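From: Kazimiera Krajewska
To: Trerthorpe Woodworkers list
Subject: Re: Oil finish on the long table, white marks

Sundaram wrote:
> I put a second coat of oil on the dining table in November and it
> still shows every glass that gets set down on it. The rings fade
> after a day or so but they come back. Do I need to sand the whole
> thing down, or can I go over it with more oil? Also, does anybody
> on the list still use wax? The table gets used every day and I
> would like to do this once.

I would not sand it yet. Rings that fade by themselves are in the top of the finish and the wood under them is usually fine. Two coats is thin for a table that people eat at. I gave mine four, and the first two hardly counted.

What I did, in order:

1. Washed the top with warm water and a little dish soap, wiped it down, and left it overnight. Take everything off first, including the felt pads if you have them, and do the edges too.

2. Rubbed it with a gray pad, with the grain. Light pressure. Check any metal fittings near the top while you are down there. I had one screw that had backed out enough to catch the cloth.

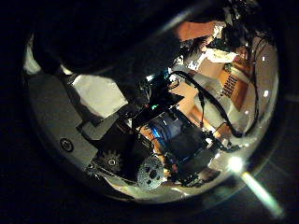 3. Wiped on the oil with a cotton rag, waited 40 minutes, and wiped off all of it. If the rag drags, you waited too long and should put on a bit more oil to loosen it. Lay the rags out flat outdoors to dry. Do not ball them up.

4. Did the same again the next evening, and once more two evenings after that. Then I left it alone for 23 days with only a sheet over it. We ate in the kitchen.

The color will go more orange with each coat. Mine did, and I like it, but test the underside if you don't. The grain shows up better too. Look at it with a lamp on low from one side and any spots you missed will show as dull patches next to the shine.
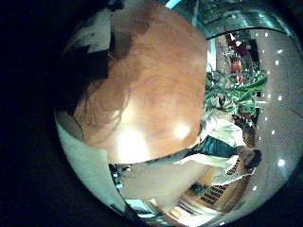 On wax

I used Cudusness paste wax for years on a hall bench and had no trouble with it. On a dining table I would skip it. Hot plates mark it, and you can't put oil over it later without cleaning it all off with mineral spirits, a job I have done once and don't want again.

If you have already waxed any part of it, say so before you buy more oil. The shop on Grudetgate sells the small cans, and one of those was enough for my table with almost half left over.

The older thread on water marks is number 2776 in the archive. Skip the first few replies, they are on varnish.

Kazimiera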